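Budget notes for a second cell

7/30/25

The capital request for next year went in this morning. The one line I had to rewrite was the arm. Everybody prices the arm first and then discovers in May that the money for fixtures went into it. This time I started at the table and worked up.
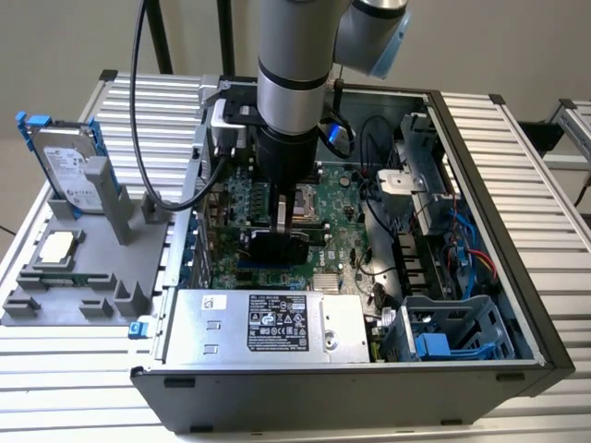
What should be priced first in a PC assembly cell?
The fixtures and the end effector, then the arm that can carry them.

Our quotes came from Ulimen for the arm and Eltau for the gripper. Ulimen was cheaper with a longer lead time. Eltau charges $222 per set of replacement fingers, and I budgeted 16 sets across both cells. Printed fixtures cost very little in plastic and a lot in hours. Each part needs its own holder, and a change of graphics card or drive means a redraw. I now book those hours as equipment.

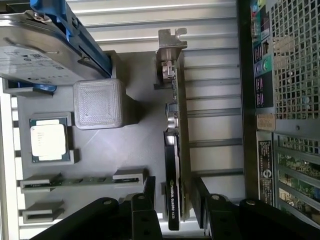
Fliltent Bench Automation Group

The wrist camera gets its own line too. Last year it was buried under "accessories" and was the first thing cut. Cabling goes with it, plus 2 spare mounts.

Where the request stands
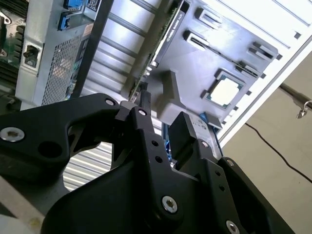
1. Gripper clearance. Check the width of the linkages with the fingers open, at the depth of the slots. The catalog lists stroke and force, and neither tells you whether the body will hit a neighboring part.

2. Practice hardware. Older workstations with cards like the Quadro K620 are fine for this. I asked for 4 complete machines and a box of loose memory. Slots wear, so treat the boards as consumables.

3. Integration time. Take the vendor's number and double it.

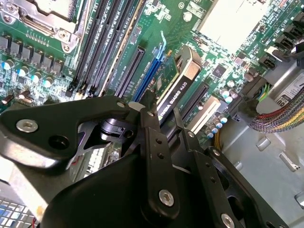 Arnardóttir wrote back that doubling is too kind, and that a cell should carry a full quarter of integration labor before any output is promised. I left my figure alone but moved the contingency up to match. The maintenance contract is still unpriced. Ulimen wants a serial number before they will quote it, and we don't get one until we order.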